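Review: Vulport desktop arm kit and its simulator, after a summer of use

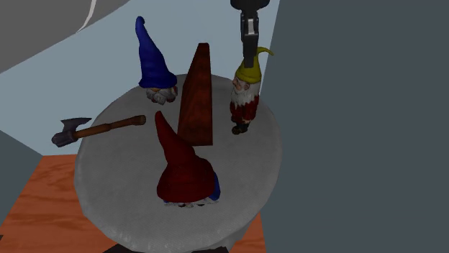
September 15, 2023
14 comments | 6 shares

I bought the Vulport arm kit in May, with my own money, to go on the long bench in the workshop I share with Lai-ching Tai. We wanted something that could pick up small awkward objects and put them down again while we got on with other work. It comes as a box of parts with a two-finger gripper, a controller board and a licence for the simulator. I've spent far more hours in the simulator than I expected to, so this review covers both.

Assembly

There are 137 screws in four bags and the bags are not labelled by step. Sort them before you start. The printed guide is decent up to the elbow joint and poor after it. The drawing for the wrist shows the cable going outside the bracket, and if you do it that way the cable pinches at full rotation. I ran mine through the inside and have had no trouble. Allow a full weekend. I had the arm standing by Saturday night and spent the next day redoing the wrist.

The base needs bolting down. The clamps supplied are fine for a light test but the whole arm rocks when it stops quickly, and a rocking base makes calibration pointless. We drilled through the bench and used M8 bolts with big washers.

The simulator

You build a room, put a table in it, drop objects on the table and run the same program you would send to the real arm. The object library is odd. There are very few plain boxes and cylinders, and a lot of things like garden gnomes and axes. I grumbled about this at first. The gnomes are useful, though. A pointed hat is a hard thing to grip from above, as there is no flat face and the tip leans to one side, and a program that copes with a yellow hat that curls over will usually cope with a paintbrush or a funnel. I keep a tall block of wood standing between them so the arm has something to avoid.

Cloth is the weak spot. A tablecloth looks good, with a proper weave and a bit of hang at the side, but it slows everything down. On my machine the cloth table runs at less than half the speed of a bare one. If you are only testing paths, leave it off.

Collisions are handled well. The arm stops, the log names the two parts that touched, and you can step back to the moment before. Lighting is basic. The walls come in a few shades of grey and blue and I haven't found a way to add more.

How well it carries over

Paths carry over very well. Once the base was bolted and calibrated, the real arm went where the simulated one did, to within a couple of millimetres. Grip force does not carry over. The simulator thinks the rubber pads are stickier than they are, and a part held firmly on screen can slide out on the bench. I now add a bit more squeeze to every program before sending it across.

The controller keeps a count of moves and mine stands at 3,194. At 3,000 it asked for a service, meaning new grease on the shoulder and a check of the belt. The belt was slack by then and took ten minutes to tighten. The grease is not included.

Support

I wrote to them twice. Hatsue Kawaguchi answered both times, the first within a day and the second after nearly two weeks. She sent a corrected wrist drawing, so newer kits may have it in the guide already — worth asking before you order.

Good points: stiff arm once bolted down, sensible collision log, spare finger pads in the box.

Bad points: unlabelled screws, wrist drawing, slow cloth, grip force too hopeful.

Lai-ching would give it a lower mark than I would, mainly over the noise. The shoulder motor whines when it holds a load and you do hear it across the room. I wear ear defenders at the bench most of the day so it bothers me less.

Score: 6 out of 10 as sold, a bit more after the wrist is sorted.

14 comments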